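Sæther gripper kit, firmware fault on bin picking

Reviewed 04/02/2026. Price as tested: 1749, without the arm.

The kit is sold for mixed household sorting, and on shirts and boxed goods it did well. Footwear into a red plastic storage bin was the test that exposed the fault. With a sandal in the grip, the controller lost its force reading on the way over the rim and kept reporting "object held" after the fingers had opened. In 66 cycles the fault appeared in both the Bravetance and the stock profile. The log shows error 1999 each time, with no stop issued. 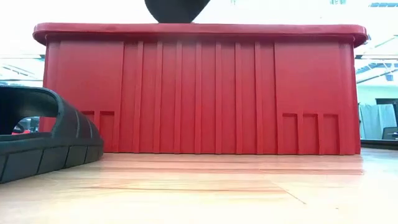

Lourenço Godinho wrote in to say that his unit behaves the same way, and that lowering the approach speed only delays the error. He also asked whether the emergency stop still works in that state. It does, but the arm drops some 66 mm before the brakes hold - too much over a rigid rim.

Sæther's support desk suggested recalibrating the finger sensors. I did so twice, with no change. A patch is promised for June. Until then I would keep hands out of the bin area and run the kit at half speed, fenced.

Build quality is good. Cable routing is poor.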